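Gripper trials: the hand-held set

Gallery 5 of 9

Through the winter we compared hand-held grippers for the Drivham project. The aim was to settle on one pair of fingers that could be used by hand for teaching and then fitted to an arm without changing the shape of the tips. This page covers the soft goods part of the work. Hard objects, bottles and cutlery are in the earlier galleries.

Three finger types went through the same list of jobs. The Levdale fingers are straight and stiff, with a rubber pad on the inside. The Bogdan fingers are curved and give a little along their length. The third set was our own, cut down from an older pair, and we dropped it early on as the tips kept catching in loose weave.

Each set did 138 picks on cloth, split between towels, napkins, pillowcases and folded squares. A pick counted if the cloth came up in one go and stayed in the fingers for the length of the move. We noted the number of layers lifted as well, as this matters a good deal when the next step is unfolding.

Some notes before the pictures:

The straight fingers were better on a hard table. They get under an edge cleanly and you can feel when they have closed.

The curved fingers were better on anything with give in it, such as bedding or a cushion. On a hard surface they tended to skate until we changed the angle of approach.

Wrist angle made more difference than we expected. Most people start too steep and push the cloth away from them. After around 18 tries they usually come down lower without being told.

Closing speed made very little difference on thick cloth. On thin cloth, slow was better – fast closing often left one corner behind.

Camera position is still open. Mounted behind the fingers it gives a good view of the tips, but the gripper body takes up the bottom of the view and hides whatever is directly under it. The Doldale bracket, which moves the camera higher, is the next thing to try.

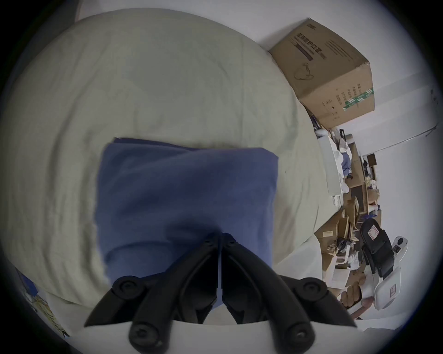

Doldale, February

Curved black fingers pressing into a folded blue cloth on a rumpled bedsheet. The cloth creases where the tips meet it, and the white strip down the middle of the hinge block shows up well from the camera. The arm is over on the right, by the boxes.

Gallery 6 has the same jobs with the fingers fitted to the arm, and the table of pick results for all three sets.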